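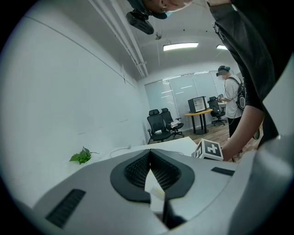

The room at the end of the corridor

A white table, mesh chairs and a round yellow table that very nearly went in the skip: what a plain workroom in Atbridge can teach anyone with a plain room of their own

I have a weakness for rooms that were never meant to be admired. Give me a stately home and I'll be in the boot room within ten minutes, looking at the hooks. So when I was asked to write something for this issue about the places where people do their work, I passed over the showpieces with their sofas and their coffee bars and went back to Atbridge, to a long, pale room I have been in and out of since last March, and which I have come to like a good deal more than I expected to.

You come into it by the white table, and I don't think I've ever been in the room without putting something down there before I had so much as said hello. White is a brave colour for a working surface. It shows every pencil mark and every ring from a mug, and I know people who won't have it in the house for that reason. I used to be one of them. What won me over was how easy it is to find things. A screw or a pen lid that would vanish on my own dark oak table simply sits there waiting to be picked up, and when the day's work is over a damp cloth does the lot.

It has its faults, of course. A table standing along a wall gathers cable the way a hedge gathers crisp packets, and the pale lead that runs across the top here, close to the wall, has been the subject of more conversation than it deserves. I was all for clipping it underneath. The people who use the table every day were against me, and having watched them for a while I see their point, as they like to know where it is and a lead kept to the back does very little harm. At least it is a pale one. A black cable on a white table draws the eye all afternoon, and if you are buying an extension for a room like this it's well worth paying the extra couple of pounds for a light colour.

Then there is the sprig of green leaves. Somebody at Atbridge has a habit of bringing in a bit of greenery, nothing so grand as a pot plant, and leaving it on the tabletop where you'd come across it by accident. I have been to offices where a contractor comes in to dust the rubber plants, and none of them has cheered me half as much.

Light, and what to do with too much of it

The far wall is frosted glass with vertical blinds, and I will admit I had to be talked round to the blinds. To me they belonged in dentists' waiting rooms. My mother had a set in the back bedroom which clacked whenever the window was open, and I swore I'd never live with them again. But they are clever things in the right place. You can turn them a little as the day goes on, they don't gather dust along every slat as the horizontal sort do, and next to frosted glass they look rather calm. The glass itself is a kindness to anybody who needs to concentrate. People going by become soft shapes, and you stop looking up to see who it is.

Overhead are the fluorescent lights, which I can't find it in me to love, though for close work they do the job fairly. The white pipes where the wall meets the ceiling I have grown fond of. There was talk early on of boxing them in. Listow, the small firm of fitters who looked the room over, quoted for it and then rather honourably suggested that the money would be better spent elsewhere, and that pipes the same white as everything round them stop being noticed in a week. It took me nearer 2 minutes, but then I like pipes.

A word in favour of the mesh chair

If I had to choose what has changed most about sitting down in my working life, it would be mesh. The chairs at the far end are black mesh, and they have the look of chairs that get used, by which I mean that there is generally something on the seats. A chair with papers on it is a sort of filing system, whatever the people who sell filing systems may say. I have a similar one at home, from Ďurica, bought second-hand after 5 years of somebody else's use, and it has been kinder to my back than the handsome leather thing it replaced. It is cool in summer and never pretends to be an armchair. You do need to run a vacuum nozzle over the mesh now and again – biscuit crumbs go in and do not come out by themselves.

On a wood-grain floor, too, black chairs do something useful. A room that is mostly white can float off a bit, like a room in a dream, and it wants a few dark things low down to hold it in place. Decorators charge a good deal for saying so.

The yellow table

And so to my favourite, the round table with the yellow top and the black legs. The story I was told is that it came from Kenunow, the café that used to be on the corner by the bus station, when the owners were clearing out, and that it was on its way to the skip when somebody thought better of it. It cost 12 pounds, and I consider that one of the great bargains of the county. I can't tell you how much difference it makes. In a long room full of straight lines a round table gives people somewhere to drift to, and the yellow means you can say "put it on the yellow table" and be understood by someone who has never set foot in the place before.

The open black-framed box on top is harder to pin down. I think of it as a display cabinet, though I have heard it called the shelf, the frame and, once, the aquarium. I rather hope it is never given a proper purpose. Every workroom should have one piece of furniture that is still making up its mind.

If you have a room like it

Plenty of us do, even if it's only a box room or the end of a garage. I'd start with the biggest pale table you can get through the door and put it against the longest wall. Spend what you have left on a chair you can sit in until 6 o'clock without complaining. Leave the pipes alone for a season before you decide you hate them. Then go and find one thing in a colour you would never dare paint a wall, second-hand if you can manage it, and stand it at the far end where you'll see it as you come in.

As for the greenery, I cut mine from the hedge by our back gate on the way to my desk. It lasts a few days and then I go and cut some more.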